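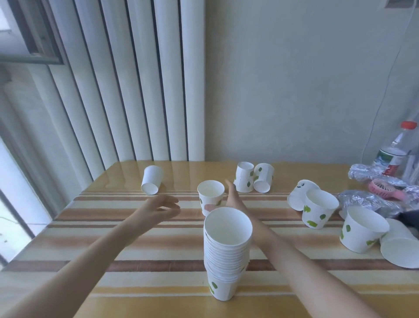
Paper cup season is open again at our place! Every January the stash comes out of the hall closet and goes straight onto the dining table, on top of the striped tablecloth (mustard, cream, tan and chocolate brown, and so shiny you can see your sleeves in it). I bought that cloth at the Kelow flea market for 6 dollars and I've never been sorry.

The cups are white, and most of the ones I like best have little green dabs on them that look like leaves. Then there's the one with the soft pinkish-brown brushstrokes, standing right behind the tall stack. It's my favorite, and if anybody wants to drink coffee out of it they can ask me first.

I always start by nesting as many as I can into one stack and leaving the strays for last. The strays roll, they tip over, they hide at the far edge of the table, and I love this part anyway. There's something very soothing about the little papery *shup* when one cup drops into another.

For anyone who wants to try it at home: a sleeve of 50 plain ones is plenty for an evening. I went overboard last winter and ordered a box of 400 from Jondden, and I'm still finding sleeves of them behind the vacuum cleaner.

More cups next Wednesday, once the table is free again after dinner!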